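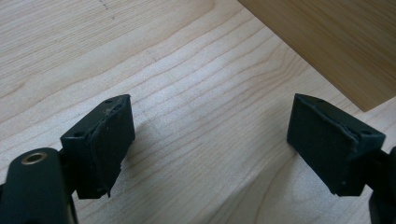
Marianna Jakubowski

The stop came at the Selov workshop in the second week of August, and it did not look like much. A gripper closed on a thin wooden strip, lifted it a short distance above the bench, and the strip turned in its hold and fell. The operator reset the cell and ran the cycle again. The same thing happened on the next strip, and on the one after that. By the end of the shift the line had been taken out of service, and the incident had been entered in the maintenance log under 2018-08-08 as a loss of grip with no injury.

Selov makes drawer parts and small shelving for furniture builders in the region. Its two-finger grippers were supplied by Kendurer and work over pale wooden surfaces, moving light parts from one station to the next. The fingers are dark plastic. Each one carries a boxed holder, and in each holder sits a soft rubber pad. The pad is the only part of the machine that is meant to touch the product, and it is also the cheapest item on the parts list.

When the maintenance team opened the fingers wide and looked at the facing surfaces, the trouble was plain. Both pads had begun to peel. On the left finger, a thin flap had torn free along the margin and curled outward, and the lower corner hung slightly below the plastic body with a frayed edge. On the right, a narrow strip had separated along the rim and bulged away from the holder. The plastic itself was scuffed and dusty, but the team found no crack in either holder.

A pad in that condition does not fail all at once. The loose edge folds under when the fingers close, so the part rests on a ridge of rubber where a flat face should be. Wide, heavy parts may still be held. Narrow ones can pivot. The force reading stays within limits throughout, and the controller reports a good grip. In Selov's case, the control system recorded 1,238 cycles as successful in the days before the stop. How many of those were marginal is not known, as the system had no means of telling the difference.

The service schedule called for new pads every 2,000 cycles. The set removed in August had completed 1,992. On paper, therefore, the gripper was in good order, and no rule had been broken by the operator, the shift lead or the supplier.

The review that followed gave most of its attention to that schedule. The cycle limit had been set during trials with sanded, clean stock. Production at Selov involves sawn edges and fine dust, and the review found that dust had worked its way under the bond at the edge of the pads. Once the edge had lifted, each closing motion pulled it a little further. The adhesive was of the specified type and had been applied correctly.

A second finding concerned people. The falling strip landed on the bench, inside the guarded area. The same gripper, however, is used at a hand-loading station on alternate shifts, where staff reach in to place parts once the fingers have stopped. A dropped strip there would most likely cause nothing worse than a bruise. The review nevertheless classed the matter as a safety fault, on the grounds that the machine had continued to report a secure hold when it did not have one.

Kendurer has since revised its guidance for woodworking customers. The pads are now to be inspected by eye at the start of each shift, with the fingers open and the power isolated. Any lifted edge longer than a few millimeters is cause for replacement, whatever the cycle count. Trimming the loose rubber with a knife, a common habit in many shops, is no longer permitted - it removes the flap but leaves the weakened bond behind it.

Selov has gone further at its own expense. The hand-loading station now has a slip check, in which the gripper pauses for 90 milliseconds after the lift and compares finger position before moving on. The change has slowed the line slightly. Management has accepted the loss.

The question of a better pad remains open. Two candidates are under test, one from Tak with a molded lip that locks into the holder, and one from Zirnarden that is fixed with screws and uses no adhesive. The Zirnarden design requires a new holder and has left faint marks on softer woods. The Tak pad fits the present fingers, but its lip is difficult to seat by hand. Trials of both will continue on scrap stock, and until they are complete the workshop is keeping a box of the original pads beside the cell.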